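New Tables, Same Old Crumbs at the Mowat Room

I stopped in at the Mowat Room on my lunch break to see the new tables everybody in the building has been going on about, and I stayed until two o'clock (sorry, boss!). They came in July to replace the long folding ones that used to pinch your fingers, and I have to say they make the place feel a lot friendlier.

Shona Ritchie runs the drop-in craft hours there, and she was wiping down when I walked in. She told me the room had 154 visits last month, and that every one of those people seems to leave something behind. Glue, mostly. Glitter if it's the kids' hour. She has a new rule now: the last 3 minutes of every session are for cleanup, and no coats go on until the tabletops are clear.
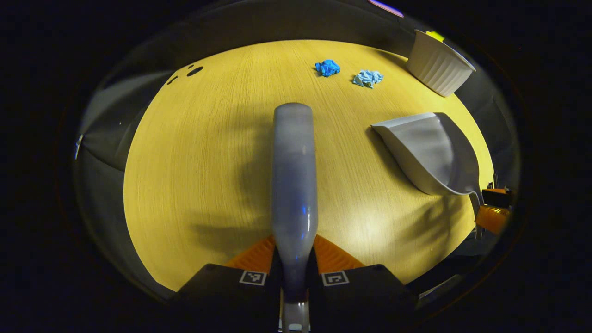
A rounded tabletop, with two crumpled bits of blue on the far side.

I like the rounded edge best. You can squeeze in one more chair without anybody getting stuck at a corner, and the pale wood grain has a warm look to it that the old gray plastic never had. Ruairi Lamont, who comes for the model-making, isn't quite sold. He says his paint jars were easier to line up along a straight side, and he'd like at least one of the old tables back for the messy stuff. Fair enough!

Money came up too, as it does. The tables were bought secondhand from an office that was closing, for $64 each, and Krisztina Katona drove them over in her brother's van in two trips. She still has the bruise on her shin and was happy to show me.

If you want to try the tables out, the drop-in hours are noon to four, and you don't need to sign up. Bring your own scissors if you're fussy about scissors (I am). Shona is also after old dish towels and a decent hand brush, and you can leave either one in the bin by the front desk. The glitter hour is moving to the end of the day starting next month, so plan your outfit accordingly.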